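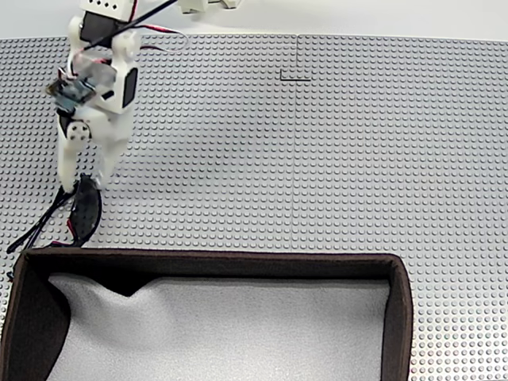
# How I foam roll my calves and feet after a long run

I came to foam rolling late and a bit grudgingly. I'd trained for a hilly 18 km trail race with calves like timber, and a physio at my local clinic finally sat me down on the floor and showed me how to do it properly. I'd been whizzing up and down on the thing like I was rolling pastry! So this is the routine I use now, written out the way I'd explain it to a mate.

If you've had a recent calf tear, a blood clot, bad varicose veins or any swelling you can't explain, see your doctor or physio before you try any of it.

## What you need

- A foam roller. Mine is a medium-density Travow and it's held its shape well. Very hard or knobbly ones hurt too much for me to relax on.
- A small firm ball. I have one from Drillum, but a lacrosse ball is fine (a tennis ball is a kind place to start if your feet are tender).
- A mat or a bit of carpet.
- Socks off for the foot part.

## Step 1: Get warm first

I walk the block or potter around the house for a few minutes. Going straight from the couch to the roller feels awful, and I end up bracing against it the whole time.

## Step 2: Calves, one long slow pass

Sit on the mat with your legs out in front and the roller under one calf, just above the ankle. Put your hands on the floor behind you. You can leave your bum on the ground the first few times, that's plenty of pressure.

Now roll from above the ankle to a few centimetres below the knee. Stay off the back of the knee itself. I count slowly to 6 on the way up and the same on the way back, and I do that five times per leg. Breathe out as you go. If you notice you're holding your breath or pulling faces, ease off.

## Step 3: Find the grumpy spot

There's always one. Mine lives on the inside of the left calf, halfway up. Stop on it, let the leg go heavy, and then circle your ankle a few times each way. After that, point and flex the foot. You want a dull, achy sort of pressure. Anything sharp, tingly or numb means move off it.

I stay on a spot for half a minute at most. I used to grind away for ages and then wonder why I was bruised the next day.

## Step 4: Roll the outside edge

Turn your leg in a little, then out a little, and do a couple of passes each way. It's easy to skip this one, and I often did, but the outer calf gets a real workout on cambered roads.

## Step 5: Feet

Stand near a wall so you can steady yourself. Put the ball under your arch and lean some weight onto it. Roll from the front of the heel to the ball of the foot, slowly, then side to side under the toes. A minute each foot does me.

On hot days I swap in a small bottle of water from the freezer, with a thin towel over it. Bliss!

## Step 6: Finish with a stretch

Hands on the wall, one foot back, heel down, knee straight. Hold, swap, then do both again with the back knee bent to get lower down toward the Achilles.

## How often?

I do the whole lot after long runs and just the feet on other evenings, usually in front of the telly. If you're sore the morning after, use less pressure next time or leave it a day. And if one calf stays tight for a couple of weeks no matter what you do, book in with a physio and get it looked at.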